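October 18, 2020

Slept badly and got in late, to find Wyn had already renamed the branch. It was called "grasp-fix". Now it is called "grasp-fix-real". I give it until Thanksgiving before somebody needs "grasp-fix-real-final", and I suspect that somebody is me.

The whole day went to the release problem. Sollach (our planner, for whoever inherits this diary along with the code) thinks of putting something into a basket as two goals: get the hand over the basket, open the hand. Put that way, a child could do it. The trouble is that "over the basket" gets answered by perception and "open the hand" gets answered by control, and the two have not been on speaking terms since August. Perception says the basket rim is here. Control says lovely, and where is here, and by the time the transform has been looked up the answer belongs to a slightly earlier basket.

I spent the morning blaming the hand. I always blame the hand first, it can't argue. Plotted the finger currents, stared at them, learned that the fingers did what they were told every time. Then I blamed Rokeya's segmentation, and she argued very well, with plots. White basket, white bedding, white objects, she said, and you want an edge? She has a point. The depth drops out through all those little square holes in the sides and the fitted box shrinks by a few centimeters, so the planner is aiming at a basket a size smaller than the one on the floor. We agreed to fit the rim only and ignore the sides. She wrote it in 11 lines. I had been planning a week.

That left the timestamps. Heledd found it, after lunch, by reading the logs from the bottom up – she says the top of a log is mostly the software introducing itself. The arm driver stamps its messages when they are sent and the camera node stamps its own when they arrive, and I wrote both of those, a year apart, evidently as two different people. Changed the camera one. The replay lines up now. I have not told Meinir G. how small the change was, as she has already put it in the schedule as two days.

Less good: the left arm. When the right arm is busy the planner parks the left one wherever the cost is lowest, and the cost is lowest up in the air with the fingers spread, like someone hailing a cab. It's perfectly safe. The collision checker adores it. I added a term for keeping the elbow near the body and the solver then took 13 seconds to find a pose it disliked even more. Took the term out. Put it back with the weight divided by 1000. At that weight it does nothing whatever, but it's in there, and I can say so in the meeting.

Meinir E. wants the order of pickup to be sensible as well, nearest item first. I said the planner has its own idea of near, measured in joint space, and that from the inside a thing by your elbow can be a long way off. She wrote that down, which worries me.

Tomorrow: rim fit on all the old logs, then ask Wyn what the real in "grasp-fix-real" is for. Also buy coffee filters. I have written that on three pages in a row. 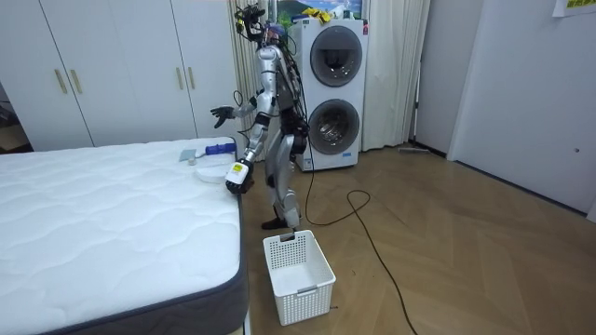
Page last modified: October 2020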